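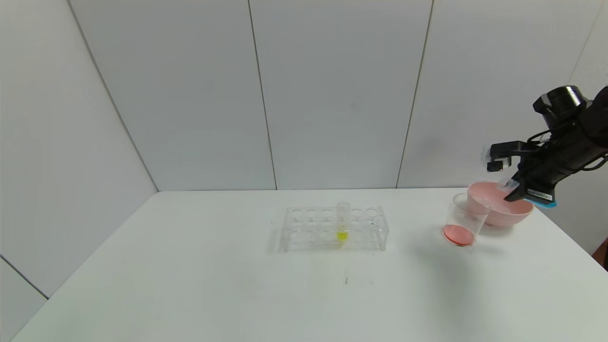
In March I bought shares in a small company for the first time in my life. The company is Garkirine, it makes hearing aids you can order without visiting a shop, and I paid 2,432 dollars for my part. My wife thinks this is too much. She may be right.

I read the listing document during two evenings. Most of it is about risk. They depend on one supplier, Zoltitz, for the batteries, and if Zoltitz raises the price, the profit is gone. I had to read this page three times with a dictionary.

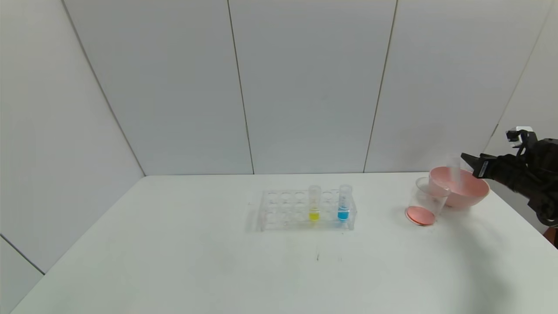
Photo: Gerrit Hendriks

What I like is that they sell slowly. Last year they had 3,312 customers, this year 3,538. My colleague laughed at this growth, but few people send the product back, and for me this is more important.
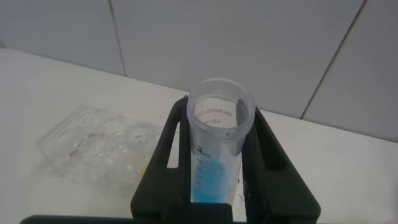 A conical tube, held upright.

I don't like that the founder keeps 2 kinds of shares and the votes stay with him. Small owners like me can only watch. I wrote to the company with a question about it and I am still waiting for the answer.

I will keep the shares until next spring and then decide again.

Recent posts
Why I closed my account at Tennant
Lalby raises its fees again
My first tax form in English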